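I finally made it through my first full month of baking bread at home, and I can't believe I waited this long! It started in May, when my neighbor Mariama Kwofie handed me a jar of sourdough starter over the fence and told me to feed it and not worry so much. I worried anyway. My first 2 loaves were flat as dinner plates.

The third one, though - wow. It had a crust that crackled when I squeezed it, and the inside was full of those big uneven holes I'd only ever seen in bakery windows. We ate the whole thing before dinner, standing up, with way too much butter.

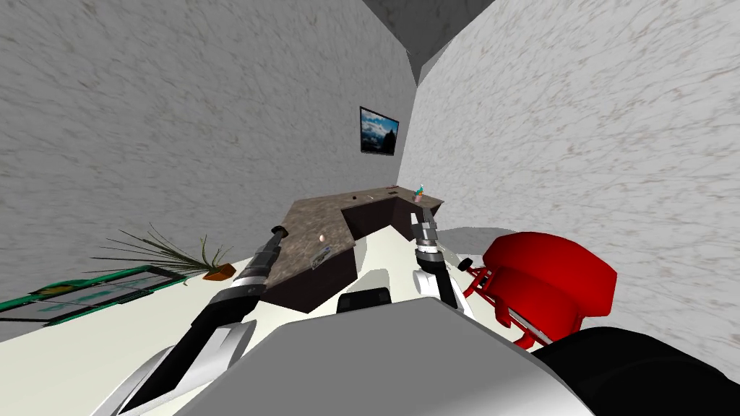 *2 min read*

What changed was time, mostly. I'd been following a recipe that said three hours on the counter, and my kitchen is just too cool for that. Now I mix the dough before bed, give it a few folds, and let it sit until morning. I also swapped 100 grams of the white flour for whole wheat, and the flavor is so much better (nutty, a little sweet, great with jam).

Next up is rye. Mariama swears by a dense, dark loaf with caraway seeds, baked long and slow in a covered pot, and she's promised to write the recipe down for me. I've already bought the seeds - two bags, because I got excited at the store.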